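Reviews > Home robotics > Guides and standards
September 2024, by the Tranavport desk

The Pelleck Home Floor Guide is a small booklet of rules for people who run a service robot inside a lived-in flat. I paid 700 crowns for it and used it for one month in a hallway with a shoe cabinet. The best chapter is on light. Pelleck asks you to try each route at the hour of strongest sun, and to keep slippers out of the turning area. 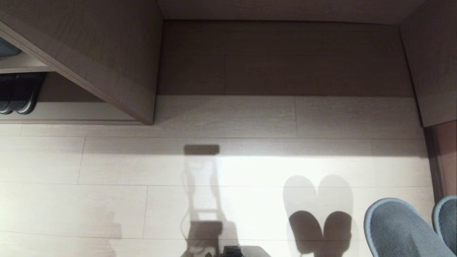

Tirby wrote to us that the light chapter is too strict, and that a shadow on pale boards should be the maker's problem and not a duty of the household. I understand this, but a rule on paper costs little, and the Niven checklist has no word on shadows at all.

Weak points: the index is poor, and the clearance table is given for cabinets with doors only. For open shoe compartments I had to make my own rule. The next edition is promised for November. I would buy it again, at 900 perhaps not.

We use cookies to remember your settings. Accept | Manage choices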